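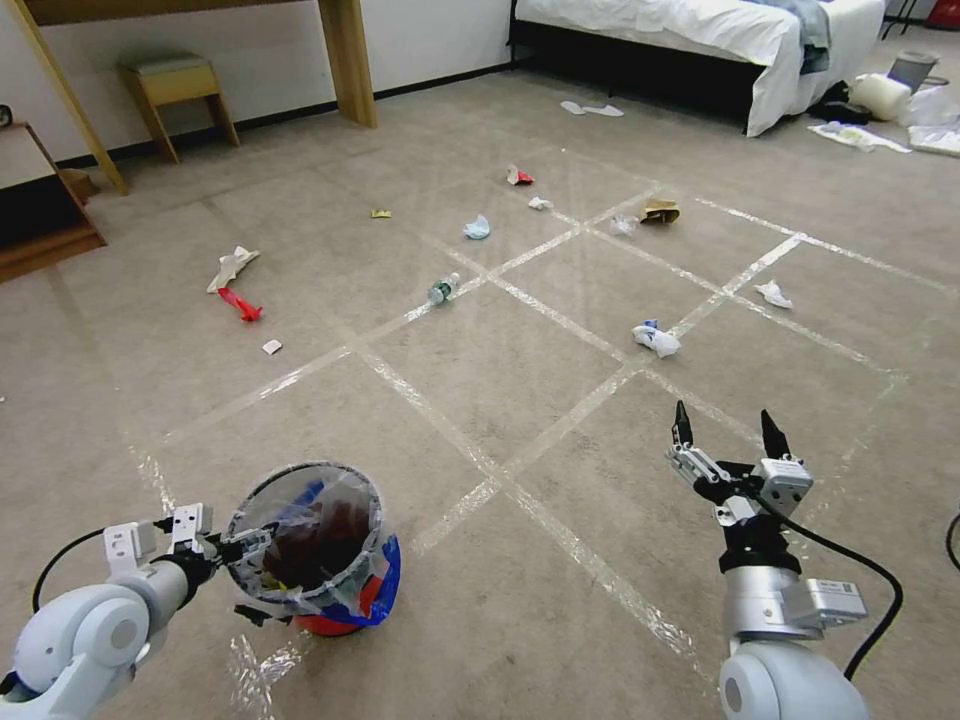 Left arm on the bin rim, tape squares and litter laid out on the carpet

Two-arm litter pickup: the bin keeps swinging when I lift it

Posted by mitville_maker, 25 December 2022

Hello all, and happy holidays to anyone who is also hiding in the spare room with a project! I've been building a two-arm cleanup robot at home since November, and I'm finally at the stage where it does something my family can recognize as a chore. The left arm holds a little round trash bin by the rim, just off the floor, and the right arm is meant to go from square to square picking up litter and dropping it in. I laid out the grid on the carpet with clear packing tape so I can write down where each piece starts.

My trouble is the swing. Every time the base rolls to the next square the bin rocks, and by the time the right arm comes over with a wrapper the opening has moved. It's worse once there's something in the bag. The water bottle is the one it misses most. My log is up to 329 drops, and I'd like to stop adding bad ones. The fingers on the left gripper are small and rectangular, and I'm running the Altik controller with its stock speed settings. Do I need longer fingers, or is there something I can do in software first? I'd love to avoid another big order this month.

kwon_street_tinkerer

What a nice project, and I do sympathize, I went through the same thing with a bucket. Try the software first, it costs you nothing but an evening. Two things helped me. Ramp the base speed up and down gently at each end of the move, then put in a pause before the right arm starts its approach. I started at 2000 milliseconds and worked my way down to 694, and below that I began missing again. Yours will be different, so go down in small steps and write each one in your log.

Then look at the grip. You're holding a round rim at one place, and the folded bag is in between, so the fingers may be squeezing slippery plastic. Thin rubber on the inside faces made a big difference for me. Longer fingers might help too, but I'd leave them for last. Oh, and check that the cable loop at the left wrist isn't tugging when the arm turns!

poltano_pete

just put the bin on the floor before you drop anything in. mine sits on the carpet and never moves

mitville_maker

Thank you both! I've slowed the ramps and set the pause to 1175 for now, and the rocking is much smaller. Rubber is next. I may try setting the bin down as well, though I'm a bit nervous about it catching on the tape.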